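The bin that moved three millimetres

A picking cell at Skarthorpe kept driving its gripper into the metal. Finding out why took longer than anyone had planned for.

The first knock came on a Sunday, when the robot at Estent's Skarthorpe site was running by itself. It reached into a metal bin for a soft case, went too low and touched the floor. The arm registered the force, stopped and waited for someone to clear the fault. By the next morning it had done the same thing 69 times.

Nothing was badly broken. One finger of the gripper was bent and had to be replaced, and a vacuum line had worked loose. But the cell had made more than 3000 picks before that weekend with hardly a stop, and no one had changed the program.

Edgars Lukoševičius, who looks after the cell, began with the gripper. He swapped the finger, checked the mounting bolts and ran the arm through its calibration points. Everything passed. He then spent two days on the depth camera, which measures how far down each object lies.

"Shiny metal is hard for a depth camera," he says. "You get a bright line where the wall meets the floor, and the reading there can be anything. So I blamed the reflections. It was a good theory and it was wrong."

He sprayed the floor of a spare bin with a matt coating and tried again. The arm knocked just as often.

It was Recep Uysal, a safety engineer brought in from Soylu, who asked for a list of where the contacts had happened. Until then the log had been read only for times and error codes. Plotted on a plan of the bin, nearly all the knocks fell at one end. At the other end the robot picked cleanly.
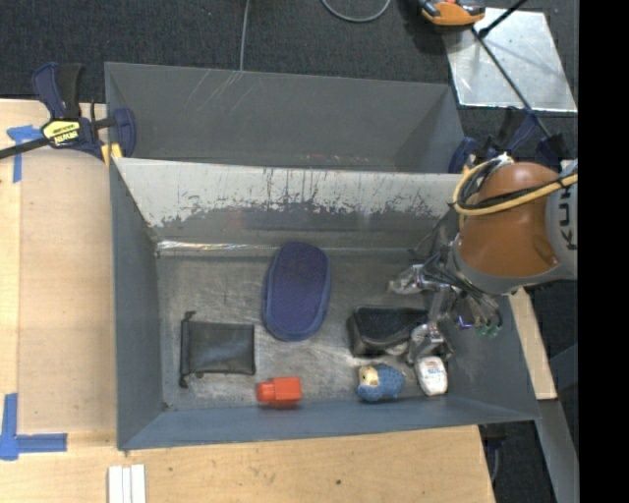
A tilt, and where it came from

The bins at Skarthorpe are clamped to the table, and their corners are marked out in blue tape so that they can be taken off and put back. Uysal laid a straight edge across the front bin and found one end sitting 3 millimetres high. A clamp had been tightened on to a lip of metal instead of on to the flat, and had drawn the bin up as it closed. Seen from above, the bin was exactly where the tape said it should be.

The software had no way of noticing. It held a fixed model of the bin, measured once when the cell was built, and treated the floor as level. Where an object was flat and dark, such as a cloth pouch, the camera gave a thin reading and the program fell back on the stored floor height. At the raised end that height was inside the metal.

Lukoševičius reset the clamp, and the knocking stopped. The arm then ran 300 picks without a contact.

For Uysal that was only half of the matter. What troubled him was the 69 restarts. The cell had been set to clear a light contact fault by itself after a short pause, a setting put in during early trials to save people from walking over to press a button. It had never been taken out.

"A robot that hits something should stay stopped until a person has looked," he says. "The bin was metal, so it cost them a finger on the gripper. I have to think about what else could be in that bin, or who could be leaning over it."

The cell's gate switch was tested and worked correctly, and his report found that no person had been at risk that weekend. It still asked for the automatic restart to be removed, and for the contact limit to be lowered when the arm is below the rim.

What has changed

Both were done within the week. Estent also wrote a short check that runs at the start of each shift: the arm touches the bin floor gently at each corner and compares the heights with the stored model. If one is out by more than a set amount, the cell will not start. Putonis, which supplies the picking software, has said it will offer a similar routine in its December release.

The check adds a little time to each morning, and there were complaints about that at first. Twice so far it has refused to start the cell. The first time, a bin had been put back with a scrap of packaging under it. The second time the cause was a clamp again — the same one — and it has now been fitted with a stop that keeps it off the lip.

Lukoševičius has kept the bent finger in his desk drawer. The coated bin went back into stores.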